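Home | Modules | Handouts | Timetable | Contact
Filed under: Food Service, Level 2, Breakfast and Buffet

Handout 4: Setting out bread and pastry

Tutor: Ruth Montoya
Kitchen practice: Jhonatan Inga
Revised 1 May 2021

Read this before the second practical. Bring it with you, as you will write your own tray plan on the back.

1. The bread tray

Last week we dealt with ordering and storage. This handout starts at the point where the bread is ready to go out. At Jiselberg we use small trays for table service and the long boards for the buffet. The rules below are for the small trays.

Choose items that differ in shape and colour. A guest should be able to tell what is on offer without lifting anything. Dark pastry stands out on a light or bright tray, and a whole-grain slice is easier to pick out next to something glazed. Lay slices flat. Put cut items so the cut face can be seen, and keep everything inside the rim.

Two loose columns work well on a rectangular tray. A long item such as a croissant can take up most of one side, with the smaller pieces in the other. 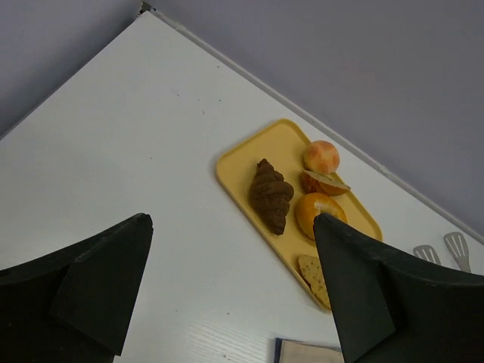
Fig. 1. Mixed tray: croissant, round bun, cut half, bagel and whole-grain slice on yellow plastic.

Points marked in the practical:

- tray wiped and dried before loading
- tongs used for every item
- nothing stacked
- crumbs removed before the tray leaves the bench

Students often overfill. If a piece has to lean on the rim to fit, take it off and start a second tray. Spare pieces go back in the covered box with the lid closed.

2. The place setting

Each cover has a mat and a plate. The mat goes down first, square to the table edge. Woven mats must be pulled flat by hand, and the coarse ones hold crumbs in the weave, so shake them outside between sittings. Mats with blocks of colour should all face the same way along a table. Check this from the end of the room before guests come in.

The plate sits at the centre of the mat. With a square plate, line up its sides with the sides of the mat. A plate that is even slightly turned will show.
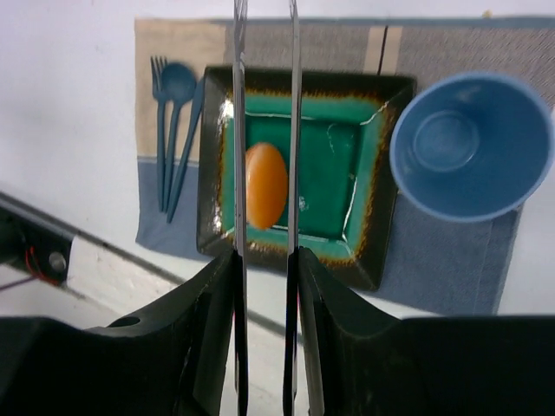 Dark rims show fingerprints and dried water marks more than white ones do. Hold the plate from underneath with a cloth, and polish the rim last. Rough glazes should be checked with a fingertip for chips, as a chip can be hard to see against a mottled border. Set chipped plates aside and enter them in the breakages book.

3. For next time

Write a tray plan for a table of four, using the Mosquera price list. Your budget for the whole breakfast table is 3000 points on the course scale, of which no more than 1270 may go on bread and pastry. Show your working. Hand plans to Jhonatan before the practical begins.

Previous handout | Next handout | Back to module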